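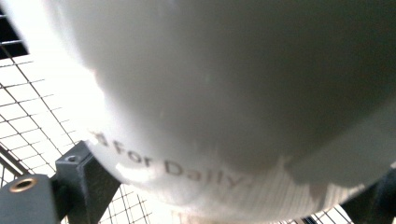

# Kondumden open day: notes and data card

Written up August 4, 2019, from my notes and the recordings we were allowed to take home. Capucine Poulain read a draft and disagreed with two paragraphs. I kept both.

## What this folder is

Recordings from the open day at the Kondumden workshop in Cesville, where the Nijs group showed a hand-held gripper tool and a policy trained on data collected with it. The invitation called it "household manipulation, solved at the wrist." I went to see how much of that would survive an afternoon.

The folder has 100 short episodes from the wrist camera, plus my log. It does not have the training set. I asked for it and was told it was being "prepared for release," a phrase I have now heard at 4 open days.

## What was shown

- A presenter using the gripper tool by hand on white dishware with gray printing. One close view has "For Daily" readable on the curve of the piece, with the dark gray fingers up against it and a wire grid behind.
- The same fingers mounted on an arm, running the Brido policy.
- A slide with a success rate on it. No definition of success on the slide. I asked, and the answer was "the object ends up where it should."

The hand-held part was good. A person with a gripper in their fist is still a person, though, and I heard several visitors walk away talking about "the robot" after watching a human being move dishes. The host did not go out of his way to correct them.

The arm part was slower and had longer pauses between runs than the schedule allowed for. Resets were done by staff. Any run where a staff member touched the object is marked in the log.

## Fields

| field | meaning |
|---|---|
| `episode` | running number, in recording order |
| `mode` | `hand` or `arm` |
| `touched` | `yes` if staff moved the object during the run |
| `frames` | number of frames kept |
| `note` | whatever I wrote down at the time |

Longest episode: 2092 frames. Anything under 500 frames was dropped by the hosts before I got the drive, so short failures are probably missing. That matters if you plan to compute a rate from this. Please don't.

## Known problems

- **Glare.** Glossy white dishes under strong side light wash out. Parts of the surface go nearly pure white and small printing disappears. If your method depends on texture, look at the frames before you train on them.
- **Close range.** In the close grasps the object covers almost the whole view. You get the fingers at the corners and not much else. I couldn't tell from those frames alone if a piece was a cup or a bowl, and I was in the room.
- **No force data.** Contact labels were made by eye. Poulain thinks they are fine for coarse work; I think a finger resting against a rim and a finger holding it look the same in a still.
- **Friendly objects.** The hosts chose the dishes. A request from the audience to try a visitor's own mug was put off until "after the break," and after the break there was a talk.

## What I'd use it for

Testing a detector on overexposed close-ups, or checking how your code handles an object that fills the image. I would not use it to compare policies, and I would not cite the open day as evidence that Brido works in a kitchen - there was no kitchen.

## Access

Ask before copying the folder to another group. The hosts agreed to internal use and said in July that they would send written terms. I have not seen them yet. Corrections to the log go to me, corrections to the contact labels go to Poulain.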